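Wissam Mansour
@wmansour_kitchen

1/ Thread on kitchen bins, specifically the small round kind with a lid and a lift-out inner bucket. I have been keeping notes on what goes into ours since February. There are now 437 entries. Most of them are dull, which was expected.

2/ Method. Every item gets one line: what it is, what it is made of, where it went. No weights. I tried weights for a week and the kitchen scale does not register a tea bag reliably.

3/ The largest category by line count is thin plastic bags. Produce bags, carrier bags, the bag another bag came in. A crumpled bag takes up far more room than its material justifies, so a bucket can look full while holding very little.

4/ Fix for that: flatten the bag, press the air out, fold lengthwise, tie once. A tied bag stays small. A bag that is only crumpled opens up again under the lid. Georges Nseir disagrees and rolls his. Rolling also works if you are more patient than I am.

5/ Second category: foam fruit nets, the stretchy mesh sleeves that come on pears and mangoes. Very light, nearly all air, and they spring back when pressed. Our local pickup does not take them for recycling. Yours may. Check the list on your building's notice board before you start a separate bag.

6/ Reuse for foam nets, in the order I would try them: between nonstick pans in a stack, around a glass lid in a drawer, under a flowerpot. I have 9 in the pan drawer. That is enough, and the rest go in the bin.

7/ Paper towels. Clean and dry ones get folded and used again for the counter. Greasy ones go straight in. They do not belong with the paper recycling, whatever Slamet Khoo's cousin told him.

8/ Sponges. A layered sponge is foam on one side and scouring material on the other, glued. It can't be separated at home without making a mess. When the scouring side goes smooth, the whole thing goes. I write the start month on the wrapper and keep the wrapper under the sink.

9/ Inner bucket with or without a liner? I ran both. Without: rinse every time, no extra plastic. With: faster, and anything wet stays off the bucket wall. I use a liner when there is food waste and skip it otherwise. If you use one, fold it well over the rim — a short overlap slides down as soon as something heavy lands in it.

10/ Position. Ours used to be under the counter at the far end, which meant carrying wet things across the floor. It now stands on the tile where it can be reached from the table and from the worktop. Drips on the floor are down to almost none. This is the single change I would recommend to anyone.

11/ Sorting happens on the table first. Tablecloth with a wipeable surface, everything laid out, then into the bin or back into a drawer. It takes a few minutes and it catches things like receipts folded into the towels.

12/ Jihad Masri asked whether a bigger bin would be simpler. I priced the next size up. It would fill less often and smell more. We stayed with the small one.

13/ Kitchen pictures.

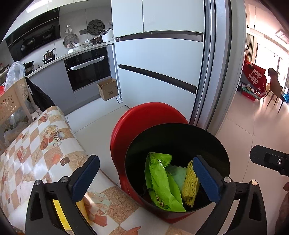
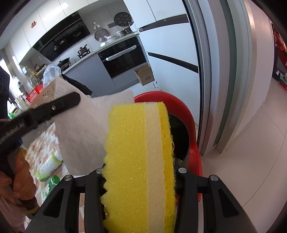
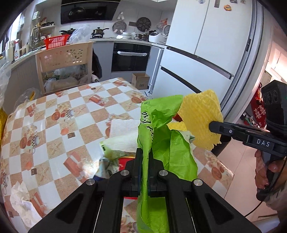
Bin with green bag and foam net; layered sponge and paper towel; green bag and foam mesh over the table.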